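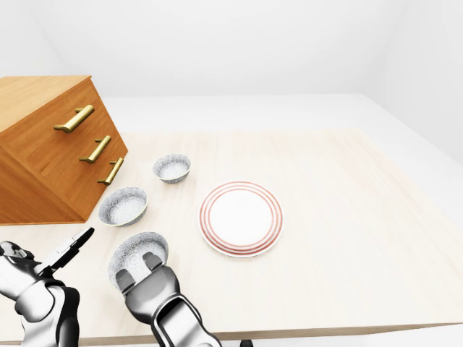 抽屉里的国家档案(第三回:说明书)

上一期写完“旧电线”之后,收到不少来信,多数人承认自己家里也有一团,少数人来信是为了纠正我对插头的称呼。纠正得对,我收下了。有位读者问,既然写到了电线,什么时候写说明书。那就这一期。

事情要从我搬到Morbridge说起。搬家公司的人问我哪些箱子是“重要文件”,我很郑重地指了一个。到了新家打开,里面有一份租约、两张过期的图书证,其余全是说明书。电饭锅的,吹风机的,一台我已经送人六年的加湿器的。加湿器的说明书有十一种语言,我只懂其中两种,可我把十一种都保管得很好,连塑料袋都没拆。

我后来拿这件事去问周围的人。Tadeusz Dudek在Utside开了很多年的电器维修铺,我以为他会是说明书的坚定支持者。他想了一会儿,告诉我他从来不看,客人倒是常常带着来,用一个文件夹装着,放在柜台上,像带孩子看病时带的病历。“他们翻到故障排除那一页给我看,上面写着:请确认电源已接通。”他说有一半的人这时候会脸红,另一半会跟他争论什么叫接通。

Weronika Laskowska的看法温和一些。她翻译过几年说明书,据她讲,这一行按字数给钱,所以没有人嫌警告太多。“请勿将本产品用于烘干宠物”这一句,她前后译过四次,客户各不相同。她一直想知道第一家写下这句话的公司经历了什么,可惜合同里不包括这项服务。她最得意的作品是一台面包机的手册,里面有一章叫“享受您的面包”,原文有两页。她译完以后去买了一台,用过三回,现在那台机器和手册一起住在阁楼上。

我问她手册留着干什么,她说那是她的著作。这个理由我驳不倒。

至于其他人,理由就比较稀薄了。我收集到的大致如下:将来卖二手要用;里面有保修卡;万一坏了。先说卖二手。我卖过一台缝纫机,附上了全套说明书,买家来取的时候把机器抱走,说明书留在了我的门垫上。我追出去,他摇下车窗说网上都有。再说保修卡。保修卡需要在购买后十四天内填好寄回,而我认识的人里,填过的只有Lech Cieślak一个,他连超市积分都会对账。他寄回去之后收到了一封感谢信和此后多年的产品目录。机器在保修期满后的第二个星期坏了。

“万一坏了”这一条值得多说几句,因为它听上去最像道理。东西坏了的那一刻,人的举止其实很固定:先拍一下,再拔掉重插,然后问家里另一个人是不是动过。等到终于想起说明书,已经是晚上,放说明书的那格抽屉又卡住了,因为里面说明书太多。我把手伸进去,从缝里一份一份往外抽,抽出来的是微波炉、微波炉、一张宜人的地毯洗涤须知,以及一份没有封面、从第九页开始的东西,讲的是如何安装某种支架。我家没有支架。我怀疑它是上一任房客的,也可能是再上一任的,总之这份文件在此处的居住时间比我长,我没有立场请它走。

Kaczorowski街那边的社区图书角去年秋天办过一次说明书交换,是Jocelyn Lumanlan张罗的。我当时笑了她整整一个星期,后来还是去了,带着那份加湿器。现场摆了三张长桌,按厨房、洗衣、其他分类,“其他”那张很快就放不下了。到散场的时候,交换成功的有三份,其中一份是两位邻居认错了型号。剩下的都由Jocelyn装箱搬回自己家。她数过,一共400份,她现在正在考虑买一个柜子,而那种柜子是要自己组装的。

我有个不太成熟的想法:人留着说明书,大概和留着毕业证书差不多。它证明某一天你是个有条理的人,新东西刚拆封,泡沫还没扔,你坐在地板上,相信自己会用到“定时预约”这个功能。我的洗衣机有十六个程序,我用其中一个,偶尔按错用到第二个。说明书里那另外十四个程序还在等我,羊毛、窗帘、“户外运动”。把它扔掉,等于当面告诉它们我不会来了。

当然也有人真的读。Tadeusz Zieliński退休以后把家里所有说明书从头到尾看了一遍,做了笔记。他发现自己的烤箱有一盏灯,用了这么些年他一直拿手电筒照。他还发现冰箱门可以改成从另一边开,于是花了一个下午改了过来。全家人到现在还在拉错的那一侧,他太太的意思是,以后请他看小说。

我自己的进展是这样的:动手整理了一个晚上,分成留、扔、再想想三堆。扔的那堆最后有一份,是加湿器的。第二天早上我又把它捡了回来,因为背面有我随手记的一个电话号码,没有名字,我打过去,是Prenness的一家牙科诊所,对方问我要不要预约。我约了。

来信选登

有读者问上期提到的那种绕线方法能不能画个图。我画了,编辑看过之后认为还是不登为好。

另一位读者来信说,她母亲把所有钥匙都放在一个饼干盒里,没有一把知道是开哪扇门的,希望我写一写。下一期就写钥匙。家里有同类收藏的请来信,只要讲讲来历,钥匙请不要寄来,上回寄来的电线我到现在还没有退完。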